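April, 7:40 a.m. Entry for the Goltesen collection log, kept by the site supervisor.

The morning began with the calibration check, completed on both hand-held units before any episodes were recorded. Unit timing was within tolerance. The left-hand unit required a second pass after its first map failed to close, and the attempt was logged as void in accordance with the Jorero protocol. The void file has been retained and not deleted, as the programme office asked for in its last circular.

The target for the household fabrics task stands at 3000 accepted episodes across all sites. This site is assigned 700 of them. As of last evening the accepted count was almost 21 per cent of our share, a lower figure than the schedule anticipates at this stage. I have advised the Sqalli office accordingly and have not requested an extension.

Anas El Sherbiny reviewed yesterday's rejected episodes before lunch. His finding is that most rejections arose at the moment of release, when the operator withdrew the fingers before they had fully opened. The learning system then receives an example in which the cloth appears to follow the hand. He recommends a short pause after each release. I have adopted the recommendation for this site and entered it in the operator notes, to be reviewed after the next 10 accepted sets.

A second matter concerns variety. The Avby guidelines ask that garments and bedding be recorded in ordinary domestic rooms, with their usual colours and clutter left in place. Operators have a natural tendency to tidy before they begin. They were reminded at the midday briefing that a neat room teaches the model very little about the rooms in which it will be expected to work. Dark cloth remains a particular difficulty -- folds in black fabric are poorly resolved under a single ceiling light, and the annotators at Sqalli have returned several such episodes with the grasp point marked as uncertain. I have asked whether a second lamp would be permitted. No reply had been received at the time of writing.

The afternoon was given to the bedroom set.
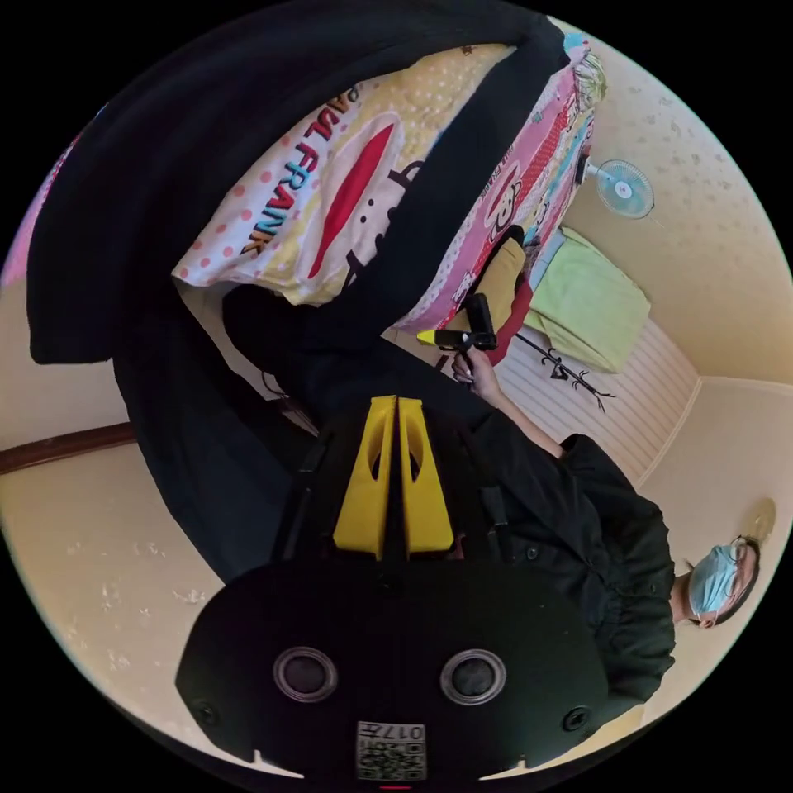

*Bedroom set, fabrics task. Unit 017 in the foreground; second hand-held unit with the operator.*

Upload commenced at 4:15 p.m. and was interrupted once. The checksum list was compared by hand on the resumed portion and no discrepancy was found. Battery packs were placed on charge and the spare straps counted back into the case.

Outstanding for tomorrow: lens wipes to be reordered; the lamp request to be followed up with the Sqalli office; Mr. El Sherbiny to circulate his note on release timing to the other sites.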